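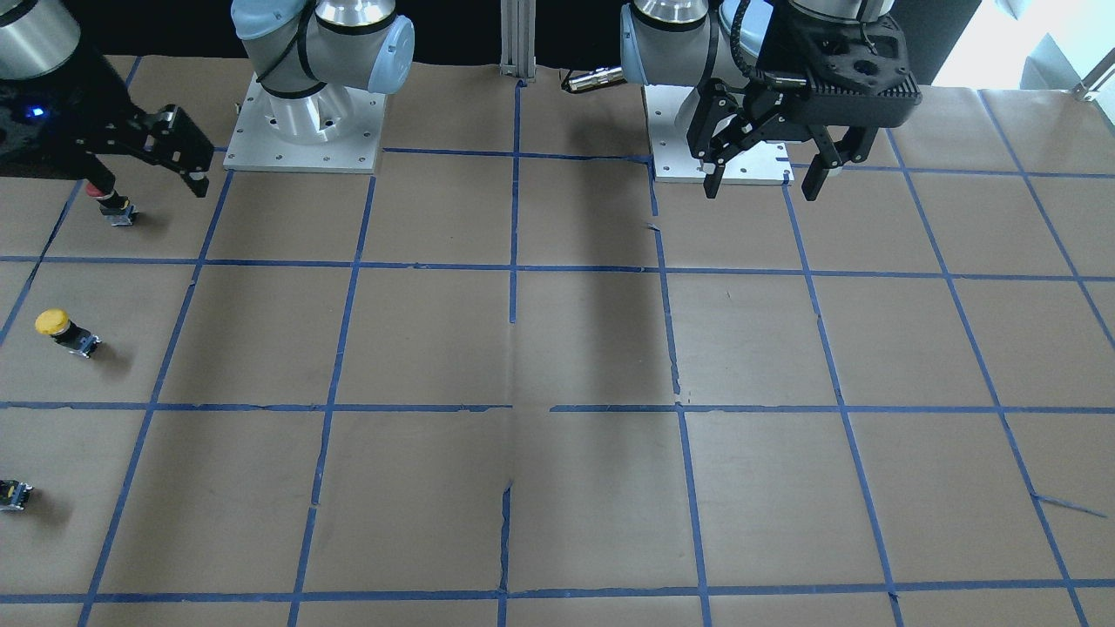

Plinon sets 3000-example target for two-armed sorting work

Saturday, December 26, 2020

Robotics firm Plinon has passed 2307 recorded examples in its project to teach a two-armed robot to pick up and place small electrical parts. The company wants 3000 before it begins the next round of training.

The examples are gathered at the firm's workshop in Vorcombe, where recording started in July. In each one, a person guides the arms by hand controls through a single short job, such as lifting a push button and setting it down in another square. The positions of both arms are stored along with the video, and the learning system is later trained on the two together.

The work is done on brown kraft paper marked into squares with blue masking tape. Operators use the grid to vary where the parts begin. Before each recording they are given a starting square for every part and a direction for it to face, and a red push button that has been picked up from one square many times will be moved to another for the next batch. Yellow mushroom-head buttons are among the parts in use, and may be placed upright or on their sides.

Plinon said its first batches were too tidy. Parts had been set out close to the middle of the squares and mostly standing up, and the trained system did poorly when a button had rolled over or come to rest on a tape line. Those batches have been kept, but operators now follow a printed list that includes awkward positions.

The list also covers which arm should do the job. Parts on one side are normally taken by the nearer gripper, with some recordings set aside for passing a part from one gripper to the other. Handovers take longer to record and have the highest rate of rejected attempts, according to the company.

An attempt is rejected if the operator stops partway or drives a gripper into the table. A dropped part does not count as a rejection if it is picked up again in the same recording. Plinon said it wanted the system to see recoveries as well as clean runs, and had changed its rules in the autumn to allow them.

Checking is carried out by Indov, a smaller firm that also wrote the labelling software. Its staff watch every recording and mark the moments when a part is gripped and released. Files with missing video or a gap in the arm readings are sent back to the workshop to be done again.

The training software is called Mathew. An early version was tried in November on push buttons alone, with 100 attempts made from starting positions that had not been used in the recordings. Plinon has not published the results and said it would repeat the trial with the larger set.

No extra lighting is used during the day. The company considered covering the windows but decided to leave them, so that recordings would include the shadows and changes in brightness found in an ordinary workshop. Evening sessions are labelled separately.

Recording is closed for the holiday and starts again in January. Smaller parts will be added then, among them connectors and switch bases, which operators have so far handled only in practice sessions.

Funding for the Vorcombe workshop runs until 2029. Plinon said it had not decided whether the recordings would be made available to other groups.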